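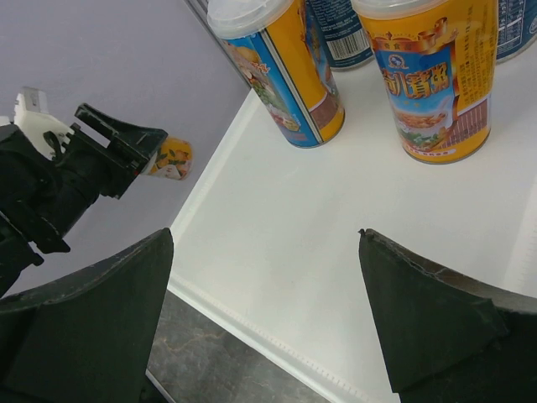 1/ Countertop joints: what I check before I agree to fix one

Loredana Serra. I repair and refit worktops in Hendcombe and the villages on the Sisness side. Most of my calls in the wet half of the year concern one thing, the joint where two lengths of counter meet. Thread.

2/ A counter that turns a corner is two boards. They meet in a butt joint or a mitered one, pulled together from underneath with bolts and sealed along the mating faces. If the seal is complete, the joint lasts as long as the boards. If it has a gap in it, water gets into the core.

3/ Particleboard core swells when it takes on water and does not go back down when it dries. Owners often ask whether a dehumidifier will flatten it. No. The chips have moved and the glue between them has let go.

4/ First check: fingertip across the joint, eyes closed. You will feel a step well before you can see one. A hair of a step is normal. If a bank card catches on it, I write it down.

5/ Second check: straightedge at right angles to the joint, flashlight behind it. Light under both ends means the joint is high, so the core has swollen. Light in the middle means the joint is low, so a bolt is loose or a cabinet has dropped. These are different jobs at different prices.

6/ Third check: get underneath. Bring a mirror. I want to see the bolts, the raw edge of the core, and whether anyone sealed the underside near the dishwasher. Steam does more harm there than spills do on top.

7/ If the joint is low and the core is sound, I back off the bolts, clean out the old sealant, shim the cabinet, reseal and pull up again. It is a morning's work and the existing boards stay.

8/ If the joint is high, I do not sand it. The decorative layer is thin and the brown paper under it shows through quickly. I have seen two of these this year where the last person on the job had a belt sander and some confidence.

9/ Swollen core has three honest outcomes: live with it, cut the damaged section out and insert a strip of something else, or replace the shorter board. I price the last two on one sheet so people can compare.

10/ On the insert option. A strip of solid wood or stone across a corner can look deliberate if the width matches something else in the room. It also gives you two joints where you had one. Both need sealing properly.

11/ Sealant. I use a colored jointing compound on the top edge and plain silicone below it. The compound sets hard and wipes clean. Silicone alone at the surface picks up dirt within a season, and on a white top the line turns gray.

12/ Bolts. Do not tighten the front one fully and then move to the back. Bring them up in turns, a little on each, checking the surface with your finger between turns. Wipe the squeeze-out before it skins over. Solvent on a cloth, never poured on the joint.

13/ White tops in particular. Gray smudges on a matte white surface are usually metal transfer from pans, or rubber from appliance feet. Try a melamine sponge with very light pressure, on a hidden patch first. It is a fine abrasive and will polish a matte finish if you lean on it.

14/ Board length. Suppliers here stock 3000 mm as the short size. If your run is a touch longer, someone will suggest a joint to save buying the next size up. Put the joint as far from the sink as the layout allows, and never over the dishwasher.

15/ A question from the last thread: can the Ferri boards be mitered? Yes, with a jig and a sharp cutter, cutting into the front edge so it doesn't chip on the way out. The fitter at Stoltska's workshop makes a scrap cut first every time. So do I.

16/ Timing. After resealing I ask people to keep the joint dry for 24 hours and to keep kettles off it for good. A kettle boiling on a joint every morning will find whatever I missed.

17/ Maintenance is short. Run a finger over the joint in February, when the heating has been on for months and the boards have shrunk a bit. If you feel an open line, clean it and reseal it then, before it starts drinking dishwater.

18/ I'm asked for the tool list: straightedge, flashlight, inspection mirror, open-ended wrench, plastic scraper, compound, solvent, cloths. Moisture meter if you have one, though on coated board the reading only means something on the bare underside.

19/ Laminate edging that has lifted is a separate subject — heat, contact adhesive, patience. I'll do that next. Photos of your own joints are welcome in replies, taken low and from the side with a light behind.

Recent threads
Cabinet legs and uneven floors
Cutting out for a drop-in sink
End panels: scribing to a wall that isn't straight
Hinges that won't hold adjustment

© 2021 Loredana Serra, Hendcombe | Contact | Back to top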